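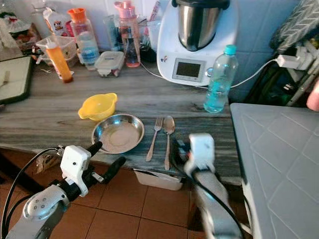 Hirkdale Residents' Help Board
Kitchens and Shared Facilities

Keeping a food processor and everyday tableware on the same counter

Posted by Jirnine

I am responsible for the arrangement of a small kitchen that is used for both meal preparation and informal meals. The counter is gray with a marble pattern, and it has one wall socket, at the right-hand end. A white food processor with a stainless steel bowl and a black lid is kept toward the back on that side, within reach of the socket. Its cord crosses a part of the counter before it rises to the plug.

The remaining space is occupied by items that have no other assigned location. These include several bottles and a small food container along the back wall, a clear storage box on the left, and the plate, bowl, fork and spoon that are set out at the front when a meal is to be served. A water bottle is generally left directly in front of the food processor.

I would be grateful for guidance on the following matters. First, should the appliance remain plugged in between uses? Second, is there an accepted arrangement for the bottles, which tend to increase in number over the course of a week? Third, the stainless steel plate has a dull interior although the rim is still bright, and I would like to know whether this can be corrected. Replacement of the counter or installation of a second socket is not possible at present.

Posted by Skilteck

The following recommendations are based on the practice adopted in our own shared kitchens.

Appliance and cord. The food processor should be unplugged whenever it is not in use, and in all cases before the bowl or blade is handled. The cord should be routed along the back wall and should not cross the working area. If the cord is longer than necessary, the excess may be gathered in a loose loop and secured with a fabric tie. It should not be wound tightly around the base. An adapter at the socket must be rated for the appliance. In our kitchens, an adapter is replaced if it feels warm after use or if the plug does not sit firmly in it. The rating plate is normally found on the underside of the machine; the one in our main kitchen is marked 800 watts, and the adapter was selected accordingly.

Liquids. No bottle should stand between the user and the appliance. A bottle in that position must be moved each time the machine is operated, and it may be knocked toward the cord. Drinking water is better placed at the opposite end of the counter from the socket.

Bottles and containers. We suggest a single tray against the back wall, on the left. Drinking bottles are placed at the front of the tray and food containers behind them. Cleaning products, if there are any, should be removed from the counter altogether and stored in a closed cabinet — separate from anything that is eaten or drunk. Every bottle should carry a label with its contents. Our trays are emptied and wiped each Friday, and items without a label are discarded at that time.

Tableware. The place setting should be kept back from the counter edge. Handles that reach the edge are easily caught by a sleeve. A clearance of one hand's width is sufficient.

Posted by Begović

The previous response is sound as regards the cord. With respect to the plate, a dull interior on stainless steel is commonly the result of mineral deposits or of abrasive pads. It is advisable to begin with the milder remedy. Cover the interior with equal parts white vinegar and warm water, leave it for 30 minutes, rinse thoroughly, and dry at once with a soft cloth. If the surface remains dull, a paste of baking soda and water may be applied by hand, following the direction of the grain where one is visible. Scratches made by abrasive pads will not be removed by either method, although they do not affect the use of the plate.

Steel wool and chlorine bleach should not be used.

I do not agree that a tray is required. A shallow shelf above the back of the counter serves the same purpose and leaves the surface clear for wiping.

Posted by Hirkdale East

We simply put the food processor in a cupboard. It is heavy but it can be done.

Posted by Jirnine

Thank you for these replies. The water bottle will be relocated and the cord rerouted along the wall. A shelf would require approval, and the tray will therefore be tried first. The vinegar treatment will be applied to the plate before any paste is used.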